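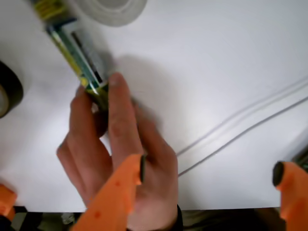
Slim cylinder with green, yellow and black printing, held over a white tabletop.

Numbering and Labeling Stored Paper Records

This page covers boxed paper records in a small office: how to assign numbers, where to write them, and how to keep the index in step with the shelf. It assumes corrugated boxes with separate lids, open metal shelving and one shared spreadsheet. It does not cover retention periods, which depend on your state and your line of work.

Before you start

Get all the boxes into one room. Numbering in two rooms at the same time produces duplicate numbers, and duplicates are slow to find later. Clear a table large enough to hold an open box with its lid beside it.

You will need the index spreadsheet, a permanent marker with a wide tip, a fine pen for folder tabs, white labels, and a roll of painter's tape for temporary marks.

Step 1. Choose the number format

Use plain running numbers. Do not put the year, department or shelf position in the number. Departments are renamed and shelves are moved, and a number that contains either one will be wrong within a few years. The Zunbridge office used codes such as ACC-B-14 until accounting moved to another floor, and every code beginning with ACC-B then pointed at an empty bay.

Use four digits from the beginning, with leading zeros. Box 7 is written 0007. Spreadsheets drop leading zeros by default, so format the column as text before typing anything into it. Changing the format afterward does not bring the zeros back.

If there is an older series, start the new one above its highest number. At Siregar the old series ended at 1577 and the new one starts at 2000. The gap is deliberate – a box from the old series can be recognized without opening the index.

Step 2. Set up the index

One row per box. Keep the columns in this order:

Box number
Contents, in one line
Earliest date
Latest date
Location
Review month
Notes

Contents should use the words people will search for. "Vendor invoices, A to F" is usable. "Misc. finance" is not. If a box needs more than one line to describe, it probably holds two kinds of record and should be split.

Location is the bay and shelf, written with a hyphen: 4-2 is bay 4, shelf 2, counted from the floor. Position on the shelf is not recorded. A shelf can be scanned by eye in a few seconds, and position data goes stale the first time somebody puts a box back.

Step 3. Label the box

Write the number on a short end of the box, in the lower half. The lid overlaps the upper edge, and a number written too high disappears when the lid goes on. Digits should be tall enough to read from the far side of the aisle. Write the same number on the opposite short end.

Never write the number on the lid alone. Lids get swapped whenever two boxes are open together. Poonam Yadav, who set up the index at Zunbridge, leaves lids completely blank, and I now do the same.

Hold the marker so the full width of the tip meets the cardboard, and pull each stroke toward you. Pushing a wide tip across corrugated board catches on the ridges and frays the edge. Make one pass per stroke. Going over wet ink spreads it into the paper and closes up the loops in 6, 8 and 9. 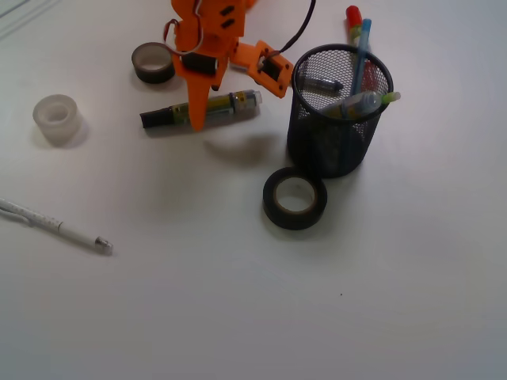
Digits that are often confused need a fixed form. Cross the 7. Leave the top of the 4 open. Write 1 as a single vertical line with no flag. Do not slash the zero; some readers take it for an 8 at a distance. Agree on these forms before anyone begins and tape a sample row above the table.

If the box has been used before, cover the old marking with a white label and write on that. Crossing out is not enough. A crossed-out 3587 next to a current 3578 will be misread sooner or later, and the error will end up in the index.

Step 4. Label the folders

Folder tabs carry the box number, a slash, and the folder's place in the box: 2041/03. Use the fine pen. Folders then find their way back to the right box when left on a desk. Loose sheets go into a folder before they go into a box, even if the folder holds a single sheet.

Step 5. Shelve and record

Put the box on the shelf first, then enter the location. Working in the other order records where the box was meant to go. Fill the shelves in number order for the first load only. After that, returned boxes go wherever there is space, and the location field is updated the same day.

Heavy boxes belong on the lower shelves. Leave the top shelf for boxes near their review month.

Step 6. Check the series

Walk the aisle with the index sorted by location. Read each number from the box aloud while a second person marks the row. Reading from the index and looking for the box hides errors, as people tend to see the number they expect. Ngân Khương and Danang Lubis do this every June and swap roles at each bay.

Three outcomes are possible for a mismatch:

Box on shelf, no row in index: open it, describe it, add the row.
Row in index, no box: put "missing" and the month in the notes. Do not delete the row or reuse the number.
Box in the wrong bay: correct the index and leave the box where it is.

Removing boxes

When a box is destroyed, keep its row and write the month and the initials of the person who approved it in the notes column. Flatten the carton and recycle it. If the carton is sound and you want to keep it, cover both end numbers before it goes back to the supply shelf.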